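2 min read

Simulated demonstrations cut setup time for assembly robots, Relley group reports

A research group at Relley has described a method for training assembly robots that replaces most hand-guided demonstrations with simulated ones. The method, called Plellix, starts from 667 recorded demonstrations and expands them to 4,000 by changing part positions, lighting and viewpoint.
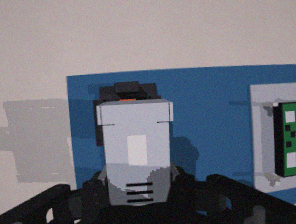
Simulated close-up of the gripper and a grey part against a blue panel.

Each task is divided into segments tied to a single part. A segment is moved to the part's new pose, and the arm's path between segments is planned again. Runs that end outside tolerance are discarded.

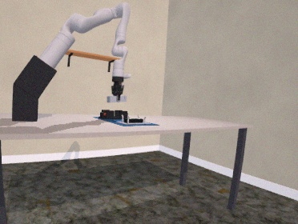
Policies were trained on two sets, the original recordings and the expanded one, and compared on four part layouts left out of training. The expanded set gave the higher success rate on all four, said Yetunde Oyelaran, the lead author. Insertion remained the weakest step -- small errors in grasp angle carried through to the fixture.

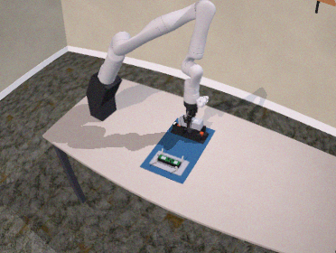
The simulated arm with its gripper over the black fixture, in a corner room.

Co-author Yaw Asante said the group has not yet measured transfer to hardware. Trials on a physical cell at Mensah are planned for August.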